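Proyecto de módulo: puesta en orden del congelador de la cooperativa escolar Zumia

Grupo de trabajo de Organización de Almacén, segundo curso. Entrega final.

1. Punto de partida

La cooperativa Zumia vende helados y granizados en los recreos y en las fiestas del centro. El género se guarda en un arcón de tapa corredera que hasta el curso pasado se llenaba sin ningún criterio. Las cajas nuevas se ponían encima de las viejas, y lo que quedaba en el fondo acababa saliendo cuando ya estaba caducado o cubierto de escarcha. El encargo del módulo era proponer un sistema de reparto interior y una rutina de limpieza que pudiera seguir cualquier alumno de turno.

El proveedor habitual es Rarnano. Los polos y las tarrinas llegan en cajas de cartón de 2 medidas distintas, y eso complicó bastante el reparto del espacio. Las cajas grandes no se pueden apilar si debajo hay tarrinas sueltas.

2. Vaciado y limpieza

Se pasó el género a neveras portátiles con acumuladores, se desenchufó el arcón y se dejó deshelar con la tapa abierta. No se usaron rasquetas metálicas. El agua se recogió con bayetas y un cubo, y luego se lavó la cuba con agua tibia y bicarbonato.

Las guías laterales por las que corre el cristal llevaron más tiempo del previsto, porque la suciedad se mete en las ranuras y la bayeta no llega. Se limpiaron con un cepillo de dientes viejo y un palillo envuelto en trapo. El cristal se lavó con agua jabonosa y se secó con papel. El mueble por fuera solo necesitó una pasada con paño húmedo, sin estropajo en la zona del dibujo de los pingüinos para no rayarlo.
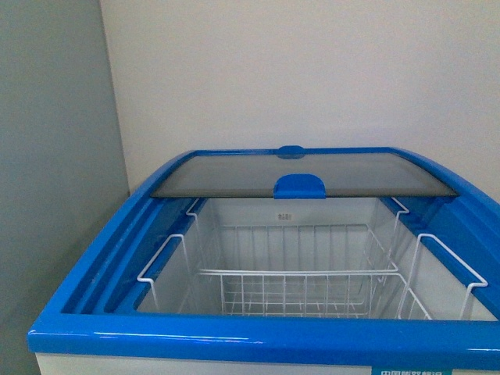
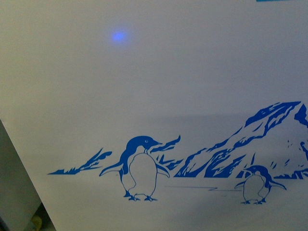
Categoría: Trabajos de alumnos / Almacén y conservación

3. Distribución propuesta

El interior se divide en 3 zonas de izquierda a derecha. La primera es para los polos, la central para las tarrinas y la de la derecha para las bolsas de hielo y los granizados. La separación se hace con rejillas de alambre plastificado de la marca Wunderlich, que se pueden quitar para limpiar. Cada zona lleva una etiqueta plastificada en el borde, a la vista de quien abre.

Dentro de cada zona lo recién llegado va abajo y lo anterior se sube. Obliga a sacar las cajas en cada reposición, pero con guantes y dos personas se hace bien. Se probó también a colocar las cajas de canto y se descartó, porque los polos se parten.

La carga no debe pasar de la línea máxima del arcón. El cristal tiene que correr sin rozar ninguna caja.

4. Rutina de turno

Al empezar se comprueba el termómetro y se apunta la lectura en la hoja. Después de cada venta se cierra la tapa, aunque haya cola. Al terminar se seca la condensación del borde y se retiran los cartones vacíos. El deshielo completo se hace antes de las vacaciones, cuando queda poco género.

5. Tiempo y coste

El trabajo completo, con el deshielo incluido, ocupó una mañana. La recolocación del género se cronometró aparte y salió en 60 minutos. El material de limpieza ya estaba en el centro y las rejillas se pagaron con el fondo del módulo.

6. Dificultades

Faltó sitio en las neveras portátiles y una parte de las tarrinas tuvo que ir al congelador de la cafetería. Habría que haberlo pedido antes. Tampoco se pensó dónde dejar las cajas de cartón mientras tanto y estuvieron estorbando en el paso.

Las primeras etiquetas se despegaron con la humedad. Las definitivas van sujetas con brida a la rejilla.

7. Pendiente

Queda por decidir si se compra un segundo juego de rejillas para el arcón del edificio Hultcombe, de medidas parecidas. La hoja de temperaturas se revisará en noviembre con el grupo que recoja el proyecto.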